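Can a robot pack a box yet? I asked someone who spends her days finding out

I'll admit I went to see Ruxandra Toma with a selfish question. I hate packing orders. I did two winters of it in a warehouse and I still can't look at a roll of tape without sighing. So when she said her small team at Cevcombe was teaching robot arms to sort the bits that go into a product box, I was on the train before she'd finished the email.

"Everyone asks me about laundry," she told me, putting the kettle on. "I say, come back when I can do cables."

Cables, it seems, are the villain of the piece. A mug is the same mug every time you reach for it. A cable isn't! It flops, it springs open, it hooks itself round whatever you wanted to pick up next. Toma reckons a person needs around 30 seconds to lay out a full kit of parts, and she won't promise me anything like that from a machine.
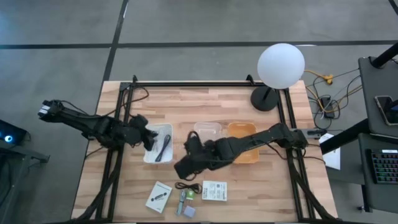

Two arms, three trays and a coiled cable at the Cevcombe bench.

I asked why she bothers with two arms, when one looks like plenty of trouble. "Try coiling a lead with one hand behind your back," she said. (I did, later, at home. It was humiliating.) Her colleague Thongchai Mahawong looks after the software, which they call Kadix, and he was a bit more cheerful about it all. He showed me his log from February: 146 attempts at putting a cable in a tray, 129 of them good enough to keep.

"That sounds great until you're the customer with one of the other ones," he said.

And what about the instruction card, I wondered, surely that's the easy part? Both of them laughed at me. Thin flat things are horrid, apparently. You and I slide a card to the edge of the table or get a fingernail under it without thinking, and a gripper has no fingernails.

So would she have one at home? Toma thought about this for longer than I expected. "For clearing the table, no. I'd be standing over it the whole time, and then I may as well clear the table. For a job that's the same all day, at a bench, with somebody nearby to sort out the muddles, yes, I think that's close."

Mahawong wants one that can find the end of the sticky tape. I told him to put me down for the first.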